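An afternoon at the Wonside open day

I've been meaning to write this up since I got home, and my tea has gone cold twice already while I looked for my notes!
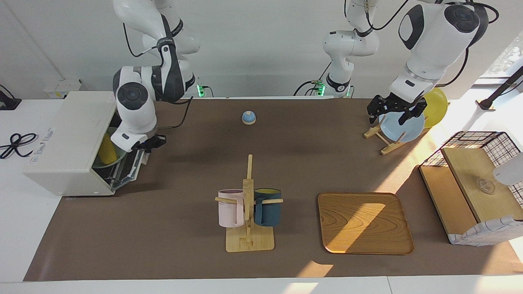
The kitchen table at Wonside, with a gripper at the blue plate and the corn in its little oven.

I'd signed up for the afternoon tour mostly to keep my sister company (she loves anything with a motor in it), and I ended up being the one who had to be dragged away. They let us in 25 at a time, and our guide, Dagmar Tóth, was so patient with all of us, even the gentleman who wanted to know if it could do ironing.

What got me was how homey it all looked. Mugs on a wooden mug tree, plates in a rack, a sunny window with green leaves outside, and then those two big white arms! Dagmar told us they had run 3,000 practice rounds of kitchen chores before they opened the doors, and I believe it. I asked her far too many questions about dishes, and she answered every one.

They're doing another open day in December, and my sister has already put our names down.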